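Subject: Re: [linen-swap] Washing old sheets without killing them

On the list, a member in Drestier wrote:

> I have inherited 2 big boxes of bed sheets from the seventies and
> eighties. Most are fine but they smell like the inside of a trunk.
> The label on one says to boil it. I don't own anything I could boil
> a sheet in. Can I just run them hot and hope? Also, is vinegar a
> real thing or a thing people say?

Welcome to the boxes. Everybody on this list got theirs the same way, and most of us still have them.

Don't boil. Those labels were written for people with a copper tub and a free morning. I did it once with a pair of Hurine pillowcases, in the canning pot, and ended up with very clean pillowcases and a kitchen that smelled of hot trunk until October.

What I do now is soak them overnight in cool water with a scoop of plain washing soda. The water will turn the color of tea. Pour it out, don't look at it too long, and soak again if it bothers you. Then a warm wash, half a load at most, with whatever soap you have. I keep mine at 30 for anything printed and go hotter on the plain whites.

Vinegar is real, but it's a rinse. It goes in at the end, half a cup, and your bathroom will smell like a salad for an hour. It does help with the trunk. It does nothing for yellow fold lines, whatever the woman on the Ruva forum tells you, and she will tell you at length.

For the fold lines, sun. Lay the sheet on grass while it's still damp, and move it before the birds find it. Prints shouldn't get more than an afternoon of this. I had a set of Sæther poppies that are now a set of Sæther smudges.

Before any of that, hold each one up to a window. If you can see daylight through the middle, it has maybe a year left as a sheet and many more as pillowcases. The old fix was to cut it down the center and sew the outside edges together, and you'll sleep on a seam for the rest of your life, but it works.

Pink florals seem to outlast everything else in the closet. I have never worn one out, and I have tried.

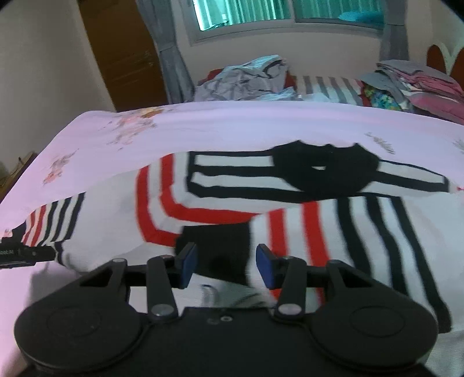
Margit wrote back off-list that I'm wrong about the soda, that it leaves cotton feeling like a paper bag unless you rinse 2 times, and that I would know this if I ever ironed. She's right about the rinsing. I'd still soak first.

One more thing, for the boxes. Take the sheets out of the plastic before you put them away again. An old pillowcase makes a good bag, and you're about to have plenty.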